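Home | Manual | Classes | Transfer | Forum
Print this page | E-mail this page

4. Moving your party from Plilberg to Grilon

With the transfer function you can bring a finished party from the game Plilberg into its sequel, Grilon. The levels, the learned spells and most of the items are kept. The money is not kept. Please read the whole section before you begin.

4.1 What you need

A finished save file of Plilberg, version 7 or newer. The party must have seen the ending and must be saved after it, in the harbor of Kelemen. A save which was made before the last battle is shown in the list, but it is gray and cannot be selected.

Both games must be installed on the same computer, or on two computers in the same home network.

4.2 Transfer on the same computer

1. Start Plilberg and load the finished save.
2. Go to the harbor and speak with the ferry woman. Choose "Leave for a long time".
3. The game asks if you want to write a party file. Choose Yes and wait until the anchor symbol has disappeared.
4. Close Plilberg completely.
5. Start Grilon and choose New Game, then Old Friends.
6. Select the party file and confirm.

CAUTION: Do not turn off the computer while the anchor symbol is visible. The save file can be damaged and it is not possible to repair it. 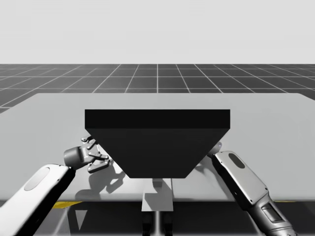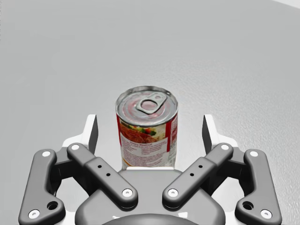

On a gray tabletop: black object with sloped sides (first picture), food can with pull-tab lid (second picture).

4.3 Transfer over the home network

1. Install the small program Hima on both computers. It is in the folder Tools of each game.
2. Open Hima on the old computer and press Send.
3. Open Hima on the new computer and press Receive.
4. If the two computers do not find each other, open port 2558 in the firewall and repeat from step 2.
5. When Hima shows "Party received", continue with step 5 of section 4.2.

Note: Both computers must have the same version of Hima.

4.4 What is changed by the transfer

Each character can carry 12 items. If a character has more, the last ones in the bag are put in the chest of the first inn.

Fire spells of the third stage return to the second stage until you have visited the shrine in chapter 2. The spell points are not reduced.

Names with more than 12 letters are shortened. You can change the name later at the town hall.

Note: A party file can be used as often as you want, but only one time for each new game. If you have made your party file with the December test version, please write it again with the current version.

Last change of this section: 11 Jan 2022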